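Zodgate patches two flaws in Evix remote access software

Zodgate has released an emergency update for Evix, its remote access software, after a researcher found two flaws that could let an attacker sign in to a server without a password.

The company published the fix on Fri 17 May and told customers to install it right away. Every release since January is affected. Older releases are not, though Zodgate no longer supports most of them.

Maribel Huanca, a researcher at the security firm Pollitz, reported both problems. The first lets an outsider read session tokens from a server's memory. The second lets that person reuse a token after its owner has logged out – even if the account is protected by a code sent to a phone.

"Either one is bad, and together they give you an administrator's session," Huanca said. Pollitz is holding back its test code for now to give customers time to update.

Wayne MacLeod, head of product security at Zodgate, said the company had confirmed break-ins at two customers and had contacted both. He would not name them. A scan by Pollitz found 104 Evix servers still open to the attack in the city of Sutherland alone, 50 of them run by small businesses.

The update does not end sessions that are already open. Administrators have to do that by hand from the Evix console – and should change any passwords stored on the server.

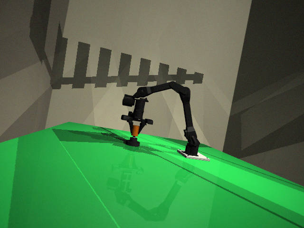 Do people who only use the Evix app on a laptop need to update?
The flaws are in the server software, so the laptop app can stay as it is. Users will have to sign in again once their administrator has closed the open sessions.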